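FOR IMMEDIATE RELEASE

Vevcombe Opens Hand-Guided and Remote Robot Teaching to Small Manufacturers

Skulent software turns an operator's own movements into training runs for two-arm robot cells

USANO, June 13, 2021. Vevcombe today announced the release of Skulent, a software package that lets a worker teach a two-arm robot cell a sorting or packing task without writing code. The operator either moves the arms by hand or drives them from a remote station. Skulent records each run, along with the video from the cell's cameras, and uses the recorded runs to train the robot on the task.

The first release covers tabletop work with small, mixed items. Typical jobs include emptying a basket onto a tray, sorting items from a tray into baskets, and putting a station back in order between shifts.
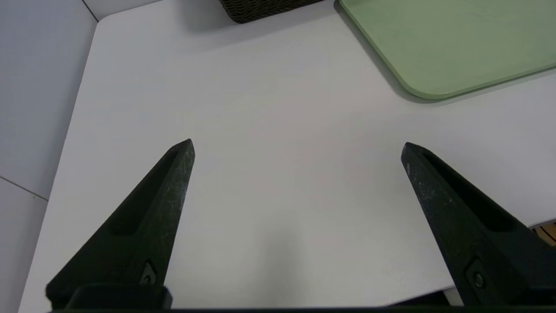 View from a wrist camera in the Vevcombe teaching cell, with the gripper open over the table.

Each arm in the teaching cell carries a small camera at the wrist, and another camera looks over the whole table. The operator at the remote station sees all of the views at once. When a run goes wrong, the operator can stop, mark the run as failed and start again. Failed runs are kept in a separate folder and can be deleted or reviewed later.

Skulent was developed at the Vevcombe workshop in Usano and tested with Kerr, a regional packing and repair business that handles short orders of household goods. Kerr's product mix changes often, and the company had found that reprogramming a cell for each change took longer than doing the work by hand.

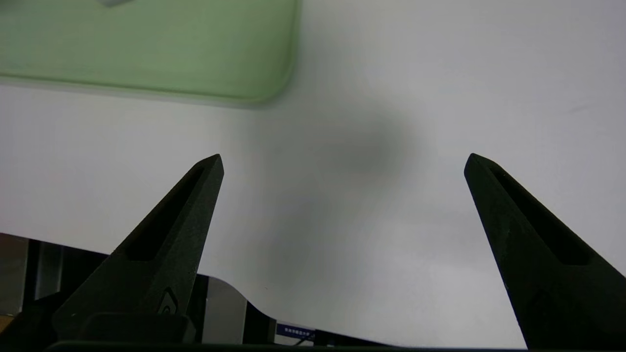

During the Kerr trial, operators recorded 500 runs over 7 working days using 2 teaching cells. Operators with no robot experience completed a short training session before recording their first run. They were asked to work at a normal pace and to vary where they set items down, so that the robot would not learn only one position.

Vevcombe recommends hand guiding for tasks with close contact, such as pressing a part into a holder. Remote control is recommended where the operator's hands would block a camera or where the table is hard to reach. Both kinds of runs are saved in the same format and can be used together in one training set.
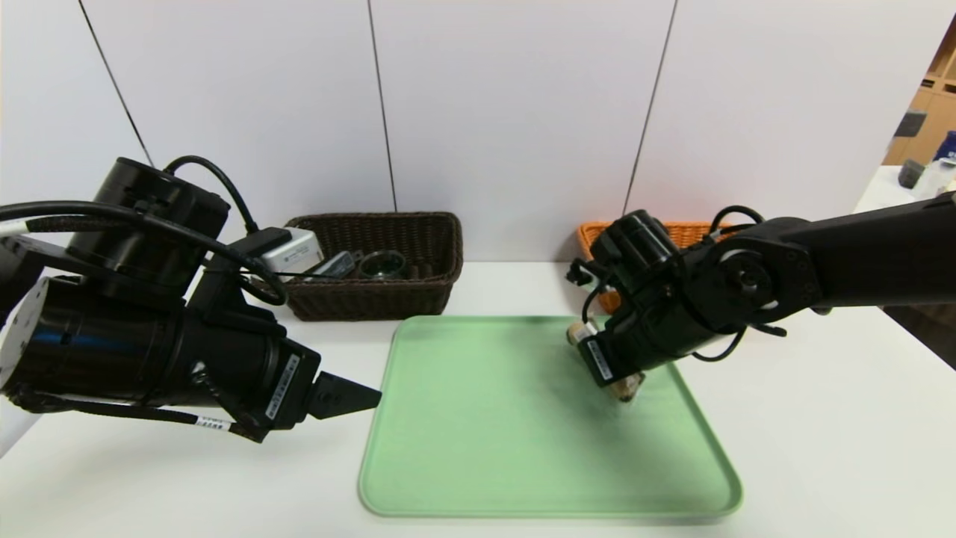
Photo: Vevcombe

Gripping is the part of a task that most often needs extra runs. Round and soft items can shift as the fingers close, and a good recording includes the small corrections a person makes at that point. Skulent lets the operator slow the arms down for this step while keeping full speed for longer moves. The playback screen shows the gripper opening next to the video, and an operator can trim the start or end of a run before saving it.

Recorded runs stay on a computer at the customer's site. Customers may choose to send selected runs to Vevcombe for help with training, but the software does not require it.
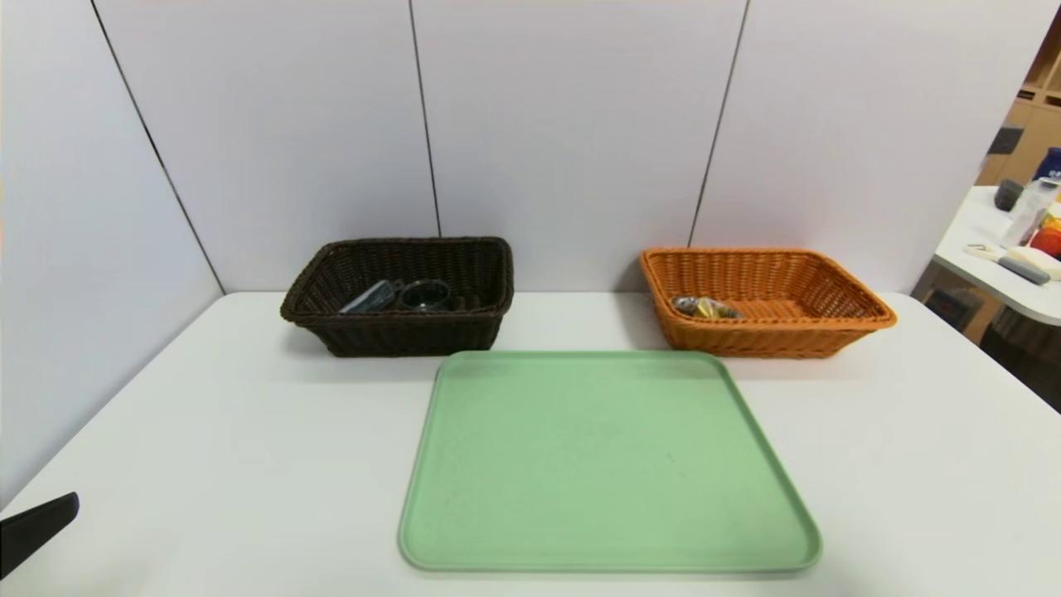 Baskets and an empty tray in the teaching cell. Skulent is intended for sorting and packing at table height.

Skulent is available now to customers with an existing Vevcombe cell. The license costs $199 per month for each cell and includes software updates and phone support during business hours. Remote stations are sold separately. Shipments of complete teaching cells to new customers will begin in August.

Demonstrations are held by appointment at the Usano workshop. Visitors may bring their own parts and record runs with help from the Vevcombe support team. Parts should be clean, dry and small enough to be held in one hand.

About Vevcombe
Vevcombe builds two-arm robot cells and teaching software for small and mid-sized manufacturers. The company is based in Usano.

Media contact
Vevcombe Press Office, Usano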